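Grenley-list archive: household, desks and small repairs
Subject: Re: Re: clearing the work table, and the pot question
From: Bradley Parsons
Sunday, 4:10 pm

On Sunday morning Niltach wrote:

> I've got the table down to the wood at last. Two garbage bags and a
> milk crate of things I can't name. Before I put anything back, how
> does everyone else handle the flat stuff? Rulers, palette knives,
> the icing spatula that lives with the glue. Mine go in a jam jar and
> the jar goes over every time I lean on the table. Also, is a board
> on top worth the bother, or is it one more thing to wipe?

Niltach,

Congratulations on finding the wood. I lost sight of mine during the Bloxham move and had begun to think of the table as a rumour.

To the jar first. A jam jar is tall, light and round, three things you don't want in anything holding a long blade. Mine was a former gherkin jar and it went over so often that I stopped picking it up and just reached in sideways. What I use now is a squat little cream cup with square sides. It cost me 7 dollars at the Grenley market, from a man who wanted 10 and was packing up.

The second thing is to put less in it. I had eleven items in the gherkin jar and used two. The cup by rule gets one flat black blade and whatever I'm using that hour, and the rest have gone in a drawer, where they can be ignored in better company.

Where you stand it matters more than what it is. Back of the board, near the middle, and leave the front bare. If it's at your elbow you will hit it. If it's in a corner you'll put a mug beside it, then the mail, and by the weekend you have a district.
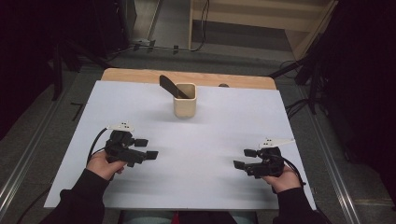

Page last changed: October, by list archive

As for the board, yes, get one. Mine is plain white and takes up most of the tabletop, with a strip of the pale wood showing along the far side so I can remember what I paid for. It does need wiping. So did the table, I just couldn't tell. On white you see every crumb and every dropped screw, and a lead or cable lying across it has nowhere to hide. The colour is also kind to small dark things, which on my old brown desk mat simply joined the mat.

Don't have it cut to the full size of the table. I did that the first time and couldn't get my fingers under it to lift it, so whatever went down the side stayed there. Measure, take a bit off, measure again. Fotusance will cut one for you if you ring before noon and don't mind being called "mate" by someone who clearly isn't.

Regarding the milk crate, tape it shut and write October on it. If you haven't opened it by Easter, you know what to do, and you won't do it, and neither did I.

Let us know how the cup goes.

Bradley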